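I finally got to drive the arms! Annag Lamont has been teaching me teleoperation at Rankin all August, and this week she let me record a whole block on my own: 125 runs of picking up keys (my thumbs may never forgive me).

You hold a pair of handles, the arms copy you, and every run gets saved so the robot can learn from it later. Simple enough, until you try to get a fingertip under something as thin as a key. I spent the first 10 runs just shoving them across the tabletop. Annag's trick is to come in low and slow, touch the table first, and only then close. Such a small thing, and it made such a difference!

The car key is my favorite, with that fat black head to grab. The single flat one is pure misery.

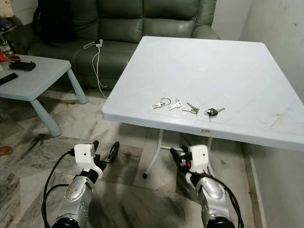 I also learned to keep my elbows in, or both arms start wandering and I have to begin the run again. Next up is Gridon, our folding task, with 5 kinds of towel. I've already asked for the morning slot.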